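Lullden, 25 December 2021

MOWAT CIRCLE ASKS WHETHER AFFIRMATIONS DO ANYTHING AT ALL

Lullden spiritual group to spend February testing its own claims

The Mowat Circle, which has met in Lullden for weekly meditation and spoken prayer, will spend the whole of February looking hard at one of its favourite teachings: that a thought held firmly enough will bring about the thing thought of.

Members have been saying so aloud for years. A fair few have begun to doubt it. Rents have gone up, knees have stayed bad and the parking outside Hallik Hall is as poor as ever, in spite of a great deal of positive speaking on all three subjects.

The Circle wrote to its 564 members in the autumn and asked each of them for one affirmation that had come true and one that had not. The second list was much longer. Several of the successes would have happened anyway, such as the arrival of a bus.

During February, those taking part will write down an affirmation before they begin, seal it in an envelope and leave it at the hall. They will also write down what would count as failure. The Circle considers this the important part. Teachers in our tradition have been too quick to say that a prayer was answered in some way we could not see, and we have let them.

Envelopes will be opened at the closing meeting. All results will be read out, including the dull ones, and the names of the writers will be left off.

The Circle has turned down an offer from Nirkix, which sells a course in "abundance thinking", to supply workbooks for the month. The course promises change in 10 days. We asked what evidence there was for this and were sent a second brochure. 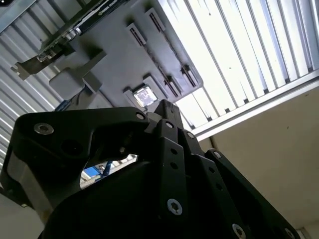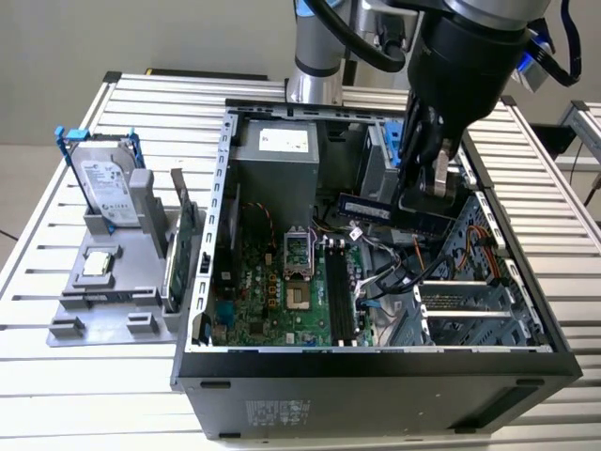

None of this means the Circle is giving up on prayer. Sitting quietly in company seems to do most of us some good, and we would be sorry to lose it. Whether it moves anything outside the room is another matter, and we would like to stop charging people to be told that it does.

Entry to the February meetings is free. The hall holds 90 fewer chairs than we have members, so places must be booked at the Hallik Hall desk. Written accounts from people who cannot attend are welcome, up to 1000 words.

ENDS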